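Flosura Blackout Curtain Lining by the Metre

Sold by Nolto Fabrics, Stedgate

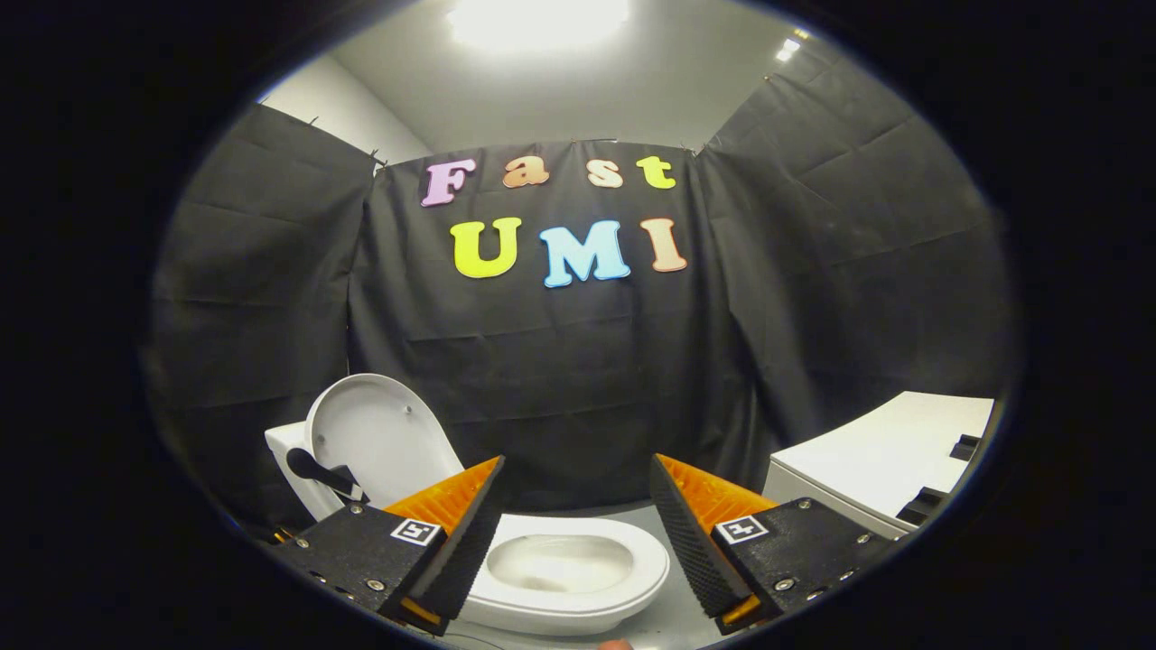 We have been selling curtain lining from our shop in Stedgate for 18 years now, and if there is one cloth we get asked for again and again (usually by tired parents in March, when the mornings start getting lighter!), it is a proper blackout that still hangs nicely. Flosura is the one we keep going back to. It is soft on the back, it doesn't crackle when you draw it, and it goes through an ordinary home sewing machine without a fight - a size 90 needle and a longish stitch will see you right.

Please do pre-wash a small piece first if you plan to launder the finished curtains, and press on a cool setting from the fabric side only. Creases from the post will mostly drop out after a few days of hanging. Pins leave holes in the coating, so we use clips for the hems and would suggest you do the same.

Colours: black, ivory, stone
Width: 137 cm
Sold in: whole metres, cut in one length
Minimum order: 5 metres
In stock at Stedgate: 1,066 metres

Our Somogyi header tape goes very well with it and comes in the same three shades. If you are not sure how much you need, measure the track and not the window, double it for a gathered heading, and add a bit for hems. Or ring the shop with your measurements and we will happily work it out with you over the phone.

Cut lengths can't be returned, so do ask for a free swatch first.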